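Packing table open again from Wednesday

The round-up for the Drevport winter parcels starts again this Wednesday, and the big oval table at the office will be the packing spot as it was last December. Drop in at any time after 9 am. If you can only manage ten minutes, that's enough to get one carton done.

We have 44 flat cartons left over from last time and another 40 on order through Altadex. They are the plain brown ones with no printing, so please write the parcel number on the lid in marker before you put anything in. Last year we had a few that were sealed first and numbered afterwards, and Deirdre Mulligan had to open them all again to match them to the list.

The cartons are shallow. Tall things go in lying down, and anything with a pump needs the pump locked and a bit of tape around the neck. Hand wash and lotion are the two worst offenders. Put each one in its own plastic bag, even if the bottle is new and has never been opened.

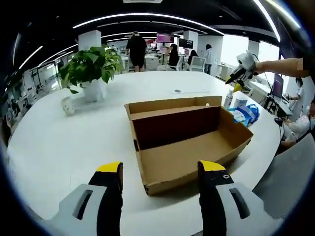 Small boxed items can go in beside the bottles to stop them rolling. Soft things go on top. We'd like to use up the plastic bags that people have been bringing in from home, and it doesn't matter what colour they are or how crumpled, as long as they're clean and have no holes.

A parcel should come in under 3 kg. Cathal Lynch is lending us his kitchen scales again, and they'll be kept on the shelf by the printer. If a parcel is over, take out the heaviest item and start a second carton with it — don't leave it loose on the table, as it will end up in someone else's parcel.

Still wanted: toothpaste, unscented soap, socks in adult sizes, pens and small notebooks. We have more than enough shampoo. Food can't go this time, and that includes tea bags and lollies.

A few people have asked about money. The MacLeish grant came to $3,000 and covers postage and the cartons, but none of the contents. Shabnam Satti has the receipts folder if you've bought something and need to be paid back. Please put your name on the receipt.

The first pick-up is for 21 parcels. The courier comes at 4 pm and won't wait, so finished cartons need to be taped and stacked at the front door by half past three. Anything not ready will go with the second lot the week after.

Tape guns are in the bottom drawer. One of them sticks, and Ailbhe has ordered a new one.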